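L'atelier partagé Grelach apprend à un robot à ranger une raquette

Depuis le mois d'avril, un petit groupe de l'atelier partagé Grelach travaille sur une tâche qui paraît modeste : faire sortir une raquette de tennis de table de sa housse par un robot à deux bras, puis la lui faire remettre en place. Le projet, baptisé Shokri, occupe une des tables du fond, chaque soir à partir de 19 heures.

Le robot n'a pas été acheté tel quel. Les bras ont été récupérés auprès d'Erovent, un revendeur de matériel d'occasion, et remontés sur un buste par les membres de l'atelier. Le câblage et la commande ont été refaits sur place. Le logiciel, lui, s'appelle Drakano. Il a été écrit par deux adhérents pour une machine plus petite, puis adapté au nouveau montage pendant l'hiver.

Le groupe annonce un budget total de 3000 euros, dont 2000 pour les bras et les moteurs. Le reste est parti dans l'alimentation, les câbles, la visserie et les doigts de pince, qui ont changé plusieurs fois de forme. Les premiers étaient lisses. Ils tenaient bien une boîte ou un gobelet, mais un manche de raquette tournait entre eux dès que le bras prenait de la vitesse. Les doigts montés aujourd'hui portent un revêtement quadrillé sur leur face intérieure, et l'écartement maximal a été augmenté pour passer de part et d'autre du manche sans toucher la housse.

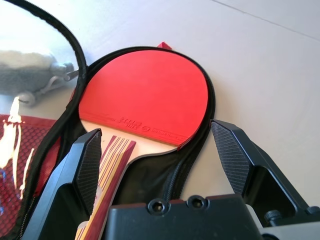

L'approche du manche est l'étape qui a demandé le plus de réglages. Si la pince descend trop bas, elle appuie sur le tissu et déplace l'ensemble. Si elle s'arrête trop haut, elle ne saisit que le bord du manche et la raquette bascule au moment du levage. Le groupe a fini par fixer une hauteur de départ commune à tous les essais, puis par laisser le logiciel corriger les derniers millimètres à partir de l'image prise au poignet.

Le choix de l'objet n'est pas un hasard. L'atelier dispose d'une table de ping-pong, et les raquettes traînent souvent hors de leur étui à la fermeture. Mais la raison principale est technique. Une raquette est rigide, assez plate, avec un manche facile à repérer. La housse, elle, est souple : elle se plie, glisse sur le plateau et ne reprend jamais tout à fait la même position. Il faut donc traiter dans un même mouvement un objet dont la forme est connue et un autre dont elle ne l'est pas.

Le groupe a essayé au printemps de s'en tirer avec un seul bras. La housse était alors maintenue par du ruban adhésif double face. La méthode fonctionnait pour la démonstration, mais elle supposait qu'un adhérent vienne coller et décoller l'étui entre deux passages. Elle a été abandonnée au bout de quelques semaines. Le second bras sert maintenant à retenir la housse pendant que le premier s'occupe de la raquette.

Cette répartition a créé d'autres difficultés. Les deux bras travaillent près l'un de l'autre, et leurs câbles ont tendance à former des boucles qui accrochent. Un connecteur a été arraché lors d'un essai, sans autre dégât. Depuis, la vitesse est limitée dès que les deux pinces se rapprochent, et un arrêt d'urgence a été installé à portée de main de la personne qui surveille — une règle qui s'applique désormais à toutes les machines mobiles de l'atelier.

Pour l'apprentissage, les membres du projet guident les bras à distance et enregistrent chaque mouvement. Le compteur en était à 1203 enregistrements au dernier relevé affiché à l'entrée. Tous ne sont pas utilisables. Les séquences où la raquette tombe sont conservées à part, de même que celles où l'opérateur a hésité trop longtemps au-dessus de la table. Une séance type dure deux heures, rangement compris, et se fait à deux : une personne aux commandes, l'autre près du robot. 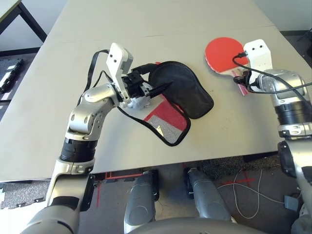
L'éclairage a aussi été revu. Le plateau clair de la table facilite le repérage des objets sombres, mais les lampes du plafond provoquaient des reflets sur le filet de la housse, et le logiciel prenait parfois ces taches blanches pour un bord. Deux tubes ont été éteints et une lampe diffuse a été ajoutée sur le côté. Le problème n'a pas complètement disparu. Le groupe envisage d'enregistrer une partie des séances en plein jour, stores ouverts, afin que le système rencontre des conditions plus variées.

Le retour dans la housse reste moins avancé que la sortie. Pour extraire la raquette, une saisie correcte du manche suffit dans la plupart des cas. Pour la ranger, il faut que l'ouverture reste dégagée, que la palette arrive dans le bon sens et que le rabat ne retombe pas en cours de route. Le projet a donc séparé les deux mouvements, qui sont entraînés indépendamment. La fermeture éclair ne fait pas partie du programme pour l'instant. Un essai a été tenté avec une boucle de ficelle passée dans la tirette, sans suite.

Les responsables du projet se sont fixé un objectif avant la fin de la saison : réussir plus de 300 cycles complets, sortie et rangement, sans intervention humaine sur la table. Un cycle sera compté comme réussi si la raquette se trouve entièrement dans l'étui et si rien n'est tombé au sol. Les résultats seront notés dans un cahier laissé à côté du poste, que les autres adhérents peuvent consulter.

Les plans des doigts de pince sont déjà disponibles sur le serveur de l'atelier, avec la liste des vis et les cotes de perçage. Le code de Drakano doit suivre une fois nettoyé. La partie qui gère les deux bras ensemble a été écrite vite et dépend encore de réglages propres à cette machine, de sorte qu'elle ne serait guère utile ailleurs en l'état. Une notice de montage en français est en cours de rédaction, la documentation fournie avec les bras étant incomplète.

Grelach accueille par ailleurs d'autres travaux du même genre. Un bras plus petit trie des vis par longueur dans la salle voisine, et une table traçante remise en état sert à découper des gabarits en carton. Le projet Shokri est cependant le seul à utiliser deux bras à la fois, et le seul dont la zone doit rester libre de tout passage pendant les essais. Le marquage au sol sert à replacer l'installation au même endroit d'une séance à l'autre, et il est demandé aux adhérents de ne pas le décoller au moment du ménage.

Les séances sont ouvertes aux membres, y compris débutants. Une initiation d'une demi-heure est prévue avant la première prise en main des commandes. Les personnes extérieures peuvent assister aux essais depuis l'entrée de la salle, à condition de prévenir l'accueil avant 18 heures. Les vieilles housses de raquette, même abîmées, sont acceptées : le groupe cherche en particulier des modèles à rabat et des étuis rigides pour vérifier que le système ne s'est pas habitué à un seul type d'étui. Elles peuvent être déposées dans le bac placé sous le tableau des réservations.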